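Primer health query set, README

Last edit 26/04/2018. Read this before you load anything, most of the mail we get is answered below.

What it is: short health questions sent in by phone or web form, each with the written reply it got. Topics are everyday stuff. Sore throats, rashes, missed pills, back pain, kids with a fever. No emergency calls, those go to a different line and were never stored with these.

Files
queries.csv - one row per question
replies.csv - one row per reply, joined on query_id
topics.txt - the 20 topic labels, one per line
splits/ - train, dev, test. Don't reshuffle, the Vollia scores are tied to these splits

Columns in queries.csv
query_id, age_band, sex, topic, past_issue, text, channel
channel is either phone or web. Phone rows were typed up by the person taking the call so they're shorter and the spelling is better. Web rows are as sent.
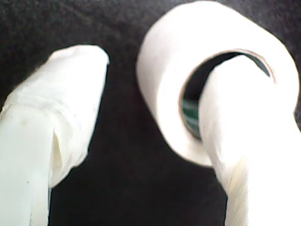
Can I get the exact age of the person asking?

Only the age band is in the release. There are 8 bands, the youngest is under 2 and the oldest is 80 and up. Exact ages were dropped before the files left Skiltska and we don't hold a copy.

Cleaning
Names, street addresses, phone numbers, and clinic names swapped for tags like [NAME] and [CLINIC]. Done by script first, then read by hand. If you find one we missed, send the query_id only. Please don't paste the text into the mail.
Drug names left in. Brand and generic both, not merged.
Doses left as written, so you will see "half a tablet" and "the small white ones" and so on.

Known problems
- past_issue is blank in a lot of the web rows. Blank means not filled in, it does not mean healthy.
- 17 queries have two replies. Second one is a correction. Use the later timestamp.
- topic "skin" and topic "allergy" overlap badly, the two labelers never agreed on hives.
- 6 rows in dev have the reply cut short. Will fix in the May release if theres time.
- dates in replies.csv are day first.

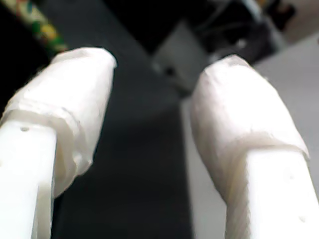

Jafarzadeh Group | Patient Questions Team

Use
Fine for: topic sorting, search, finding repeat questions, studying how people word a symptom.
Not fine for: anything that gives advice to a real patient. The replies were written for one person with one history. Some are out of date allready.
Don't try to work out who anyone is. Don't link to other health records.

Loading
Files are UTF-8, comma separated, quotes around text. Line breaks inside text fields are kept, so a plain line count will come out too high. Use a proper csv reader.

Changes
v2: topics merged, splits fixed, duplicate web rows removed
v1: first internal copy, please delete if you still have it

Questions go to the team inbox, put "Primer" in the subject line.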